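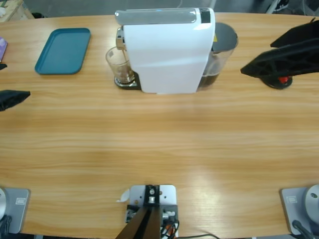 作業ノート 11月 首脳会議声明のコーディング(移民・人の移動)

研究室ノート > 地域機構と外交文書 > 作業記録
新着 記録一覧 コードブック 用語集 連絡先

14:10 開始。前回の続きで、首脳会議の共同声明と閉会演説を段落単位に切ったものを読む。対象は1,836段落。このうち前回までに「移動・移民・難民・国境」のいずれかの語で引っかかったのが869段落。今日はその869だけを見る。

区分は前回決めた4つのまま。
(1)加盟国への謝意・称賛
(2)政策の約束(期限や担当機関があるもの)
(3)政策への一般的な支持(期限も担当もないもの)
(4)他機関・域外国への要請

(1)と(3)の境目がやはり難しい。「某国の指導力に敬意を表し、その移民政策を支持する」という型の文が多く、動詞が二つ並んでいる。前回は最初の動詞で取っていたが、Clernitzのコードブックを読み直したら「主たる行為が名宛人を持つ場合は名宛人側で取る」と書いてあった。これに従うと(1)が増えすぎる気がする。ひとまず両方つけて、別の列に「二重」と記入することにした。後で落とせる。

15:30 フランス語版と英語版の食い違い。英語で「calls upon」になっている箇所が、フランス語では「invite」と「exhorte」に分かれている。強さが違うので(4)の中の強弱に響く。De Smetに出した対訳表では全部「要請する」に揃えてあり、元の区別が消えている。差し戻すほどではないが、対訳表は参照用にとどめ、判定は原文で行う。コードブックの3節に追記した。

Bindholmの検索は、アクセント記号の入った語を取りこぼす。「réfugiés」で引くと出ないのに「refugies」だと出る。取り込み時に記号が落ちているらしい。原文側の表示は正常。869という数字は記号なしで引いた結果なので影響なし。ただし、去年の集計は記号ありで引いていた可能性がある。要確認。 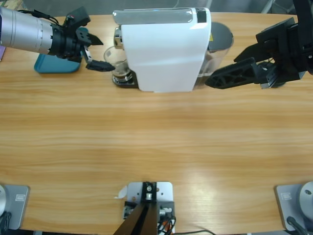
Kevin Ñahuiと二人の判定を突き合わせた。互いに独立に終えているのは758段落で、一致率は(2)がいちばん高く、(1)がいちばん低い。食い違いの大半は、議長国への儀礼的な謝辞を数えるかどうかに集中していた。Kevinは「開催国への謝意は移民と関係がない段落の一部なので外す」、自分は「同じ段落に移民が出てくるなら入れる」で、これまで違う基準で読んでいたことになる。話はテーブルの奥、白いカプセル式マシンのところまで持ち越しになり、注ぎ口の下のガラスのカップにコーヒーが浅く入っているあいだに決まった。謝意の対象が移民・移動の分野に明示的に結びついている場合だけ(1)に入れる。「温かい歓迎に感謝する」は外す。自分の分はさかのぼって直す。

16:45 修正にかかる。直しは思ったより少なく、ほぼ全部が閉会演説の冒頭に固まっている。共同声明の本文側はさわらずに済んだ。

途中で気づいたこと。
・再加盟や新規加盟を歓迎する段落に、移民政策への言及がついてくることがある。加盟の話が主で移民は飾りに見えるが、規則どおりなら(1)。備考欄に「加盟」と書いておく。
・「役割を果たした指導者」と個人を名指しする文と、「同国政府」とだけ書く文がある。今の区分では区別しない。Giditzのデータには個人か政府かの列があるので、後から結合できるはず。識別番号の付け方が違うので、対応表を作る必要がある。
・草案しか残っていない会議がある。最終版が見つかるまで集計から外し、行は消さずに残す。

17:40 Veronica Comanに中間の表を送る。返事は短く、「(3)を『政策への一般的な支持』と呼ぶと、読者は支持の強さを測ったものと取る。名前を変えたほうがいい」とのこと。候補は「期限なし支持」「宣言的支持」。後者に傾いているが、声明は全部宣言なので紛らわしい。保留。

次にやること
・対訳表の「要請する」の行に原語を戻す
・去年の集計の検索語を確認
・(3)の名称
・Giditzとの対応表、まず共同声明の分だけ

18:05 終了。ファイルは共有フォルダの「移民_段落_作業中」に上書き。古い版は「旧」に移した。

コメント

Kevin Ñahui:謝意の基準、自分の側でも見直しました。外し忘れが少しあったので直してあります。「加盟」の備考は自分のシートにも列を作りました。

Veronica Coman:(3)は「期限・担当なし」でよいのでは。長いですが誤解はされません。表の見出しだけ略せば幅にも収まります。

書庫係:去年の検索語の控えは紙のファイルのほうに綴じてあります。記号ありで引いていました。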